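The long table at Gremow: an afternoon with Vicente Bravo

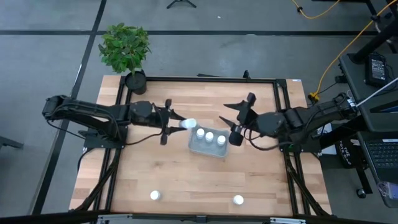 The butcher-block table, with the grey tray and a few of the white pots.

Vicente Bravo had already made the coffee when I got there, and had already apologised for it twice. He packs pots for a living, small white ones with white caps, and he has been doing it under the name Gremow for 13 years, first from the end of his mother's kitchen and now from a unit behind the old tyre place. They go out to people who make hand balm and beeswax polish and, in one case he is very fond of, a powder for cleaning accordion keys.

I had come to talk about pots, and we did get to them, but Vicente likes to begin with the table.

"Everybody puts a hand on it," he said, putting his own hand on it. "They come in, they're talking to me about an order, and they're stroking the wood. I do it as well. I did it in the shop where I bought it, and I think the man put the price up while I was doing it."

It is a handsome top, pale strips and darker strips side by side, and I'm afraid I had been stroking it too. He bought it from Yáñez, a kitchen fitter two streets over who had cut it for a customer and then been told the customer wanted stone. Vicente oils it every March, when orders go quiet, and shuts up early that day so that he isn't tempted to put anything down on it.

"I was told, get steel. Get something you can hose. And I did have a steel one, from a bakery. The noise! Every pot you put down, tack, tack, tack. You do 2,000 of those in a week and you hear it in bed. On wood they just sit down quietly."

He drew out the word quietly for a good long while, and then went off to look for biscuits.

The work itself is simple enough to explain, he told me when he came back (there were no biscuits, there was half a malt loaf). Pots arrive from the supplier, Gritard, capped but loose in big bags. Each one has to be looked at, the cap checked, and the good ones stood in a tray before they go into cartons. The trays are shallow and greyish and you can see through them a little, and I asked whether that was on purpose.

"Oh, yes. Well, no. I'd like to say yes. I bought them as they were going cheap, a stack of them, from a place called Vuvden that was closing its stockroom. But now I wouldn't have another kind. They're low, so you don't knock your knuckles going in and out. With a deep box you're dropping the pot the last bit, and then it falls over, and then it knocks over its friend."

Falling over is a large subject with Vicente. A pot on its side will roll, and a pot that rolls is going to end up on the carpet, which is grey and, he says, has swallowed more small white objects than you would believe possible. He had strong feelings about the carpet. It came with the unit and he had meant to have it up in the first year, but it is kind to the feet and kind to anything that lands on it, so it has stayed.

I wondered if he ever got bored. He thought about this properly, cutting more malt loaf while he did so.

"Bored, no. I drift. You stand a pot up, you stand the next one up, and you find you've been thinking about your uncle's boat for half an hour. When I was younger I had the radio on the whole day, and I made more mistakes with the radio than with the boat."

What does go wrong, mostly, is caps. A cap can be on and look perfectly all right and be a hair crooked, and he finds those with his thumb far sooner than with his eyes. He had me try it, with 8 pots of which 3 were bad. I found one of them, and also accused a perfectly good pot, which he took back from me very gently and wiped.

We got on to the plant after that, a bushy, very green thing in a round black pot up at the corner of the table. His sister gave it to him when he signed the lease, and neither of them has ever known its name. It gets the end of whatever is in his water glass and a turn to the light when he remembers.

"My sister says it's in the way. It is in the way! But if you have only white pots to look at, white, white, white, you need to put your eyes on something leafy now and then. I look up, I look at that, I go back down."

He would like a second table one day, the same wood if Yáñez can find it, and somebody to stand at the other side of it who also doesn't mind about the radio. For the moment there was an order to finish before five, so I rinsed the cups, and he walked me to the door, and on the way past he patted the table again.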